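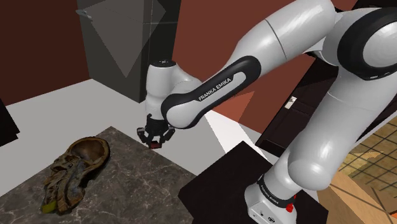
Cell 12, external view, arm on its platform beside the marbled top.

Ticket: wrist view and external view disagree on grasp position
Product: Brustix cell simulator, Fenwood kitchen layout
Opened: April 19, 2021
Priority: normal
Status: waiting for reporter

Problem
After we loaded the new Hekden gripper file, the arm goes to the wrong spot on the large brown object. It used to close over the middle. It now stops short by 18 mm, always in the same direction. The arm model is the Franka Emika one and we have not touched it. No errors in the log, only the usual joint limit warning at start-up.

What I have tried
Restarted the simulator and cleared the cache. No change.
Put the January gripper file back. The offset goes away, but then the fingers pass through the object, and that was the reason for changing the file.
Ran 100 resets with the object in the same pose. Same offset every time, so I don't think it is physics noise.
Raised the solver steps to 4000. Slower, no better.
Moved the base of the arm on the platform by hand and moved it back. No change.

I then checked the wrist camera. It loads and follows the arm, and the view has the fingers and the red block at the bottom with the object behind them. The tilt looks right to me. I have not changed the camera mount, but it hangs off the same parent link as the gripper, so I can't rule it out.

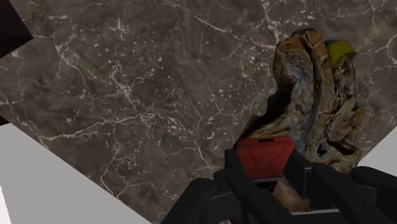 Akash Kaushik replied that the mount was probably fine and the tool centre point was the thing to look at. The Hekden file sets its origin at the finger pads, he wrote, while the old one had it at the flange, and the cell config still adds the old finger length on top. He asked for the tool block from the cell config, and for one run with that length set to zero.

Update from reporter
Length set to zero, 12 resets done. The offset is down to 1 mm. Config attached, tool block is near the end – ignore the Usmani lines, those belong to the other gripper and are switched off.

Still open: the joint limit warning. It comes up with both gripper files, so I will raise it separately unless you want it kept in this ticket.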